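We use cookies to improve your experience. Accept | Manage settings

The second life of the kitchen table

Trinidad Barrios sold her first used table for $500 and thought she had overcharged. Today her shop in Dultlow moves 700 pieces a year, most of them tables that spent decades in the same kitchen.

Buyers are younger than they used to be. Many rent, and they want something that will survive several moves. Barrios tells them to look underneath before they look at the top. Loose joints can be glued again – a cracked leg costs far more to put right.
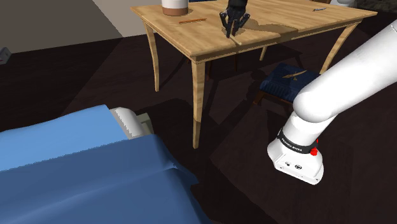

What a repair costs

Heino Luik has fixed furniture in Dultlow for 11 years. He charges by the hour and turns down work when the bill would pass the price of a replacement. A full refinish at his shop can reach $2000, and he talks most people out of it.

"They come in wanting it to look new," he says. "I ask them to live with it until June and then call me. Half of them never call."

Luik prefers oil to varnish for family tables. Oil marks sooner, but an owner can touch up one spot at home with a rag. Varnish usually means stripping the whole top.

Barrios keeps a waiting list for small tables that seat two. It has not been empty since she opened.

14 shares | 3 comments

Last updated: 2026-09-05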